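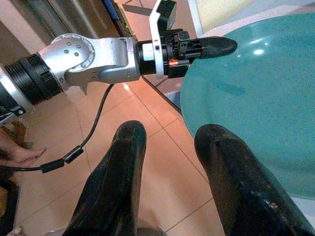
kamarul_h
Depends what goes in it. For salad or dry goods a large bowl with a plain rim is fine. For dough I would want something heavier, or it walks across the surface while you mix.

Negash
Mostly tossing and serving. Teal was the only color left in the large size. My old Judero holds 2,170 ml to the brim and that was never enough for greens.

gilten_fan
Brim capacity is a useless number. Working capacity is what counts, and for tossing I take half. Weigh it empty, fill with water to the level you would really use, weigh again. One gram is one milliliter, close enough for a kitchen.

Negash
Did that with the Judero. 795 g of water at a sensible level. The listing never gave that figure.

kamarul_h
Half is too strict. With a rolled rim and steep sides you can go to two thirds. Shallow bowls are where leaves go over the edge.

gilten_fan
Disagree. Steep sides just mean you lift the leaves higher. I have used a Udura with a 113 mm depth since September and it still throws arugula at two thirds.

kamarul_h
Then your tongs are too long – try hands.

udura_owner
Depth matters less than base width. Mine has a 127 mm base and does not tip when I lean a spoon on the rim. The narrower one did, twice, with dressing in it.

Negash
Base width noted, will measure tonight. Does anyone stack theirs? The Judero jams inside anything with the same taper.

udura_owner
Sheet of paper towel between them. Works for mine.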